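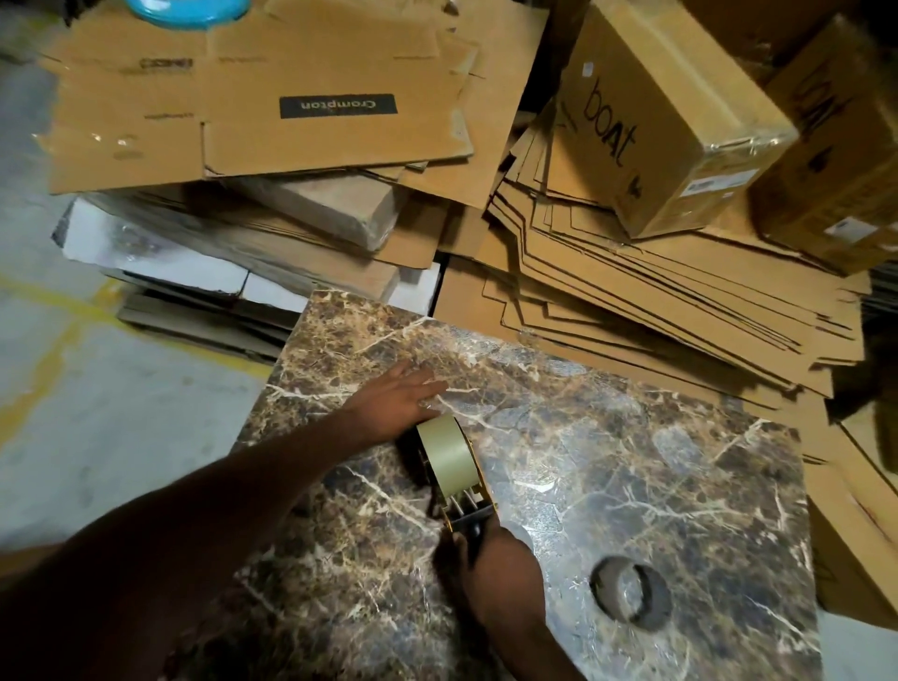 Reading time: 2 minutes

Documentary "Stimulska" completes picture edit and enters sound post-production

Production company Wamov has completed the picture edit of Stimulska, a feature-length documentary directed by Hala Hourani. The film moves to sound post-production in February at the Eltar mixing facility. Color grading will run in parallel at the same address.

Stimulska follows the restoration of a single fresco cycle in a disused provincial chapel, and the dispute over the name of the painter who began it. The narrative draws on the workshop diary of the restorer, read in voice-over, and on correspondence held by the parish archive. The archive gave the production access to 3583 letters and receipts, most of them not previously filmed. Letters quoted on screen appear in their original spelling, with subtitles.

Principal photography was divided into four blocks, each timed to a stage of the restoration. Interiors were shot with available light where the conservators permitted no lamps. The chapel sequences were recorded in multichannel sound, and the final mix will be delivered in 5.1 and stereo. The edit took almost three years, including a pause while rights to the correspondence were cleared.

"The diary breaks off before the work is finished, and the film follows the diary," said Hala Hourani. "We did not reconstruct the missing months."

Original music is by the chamber ensemble Nyaga, recorded in two sessions without overdubs. The score is limited to strings and portative organ.

International sales are handled by Wamov directly. A trailer and production stills will be released once the grade has been approved. Festival programmers may request a password-protected screener from the Wamov press office. Requests should state the name of the festival, the section and the submission deadline.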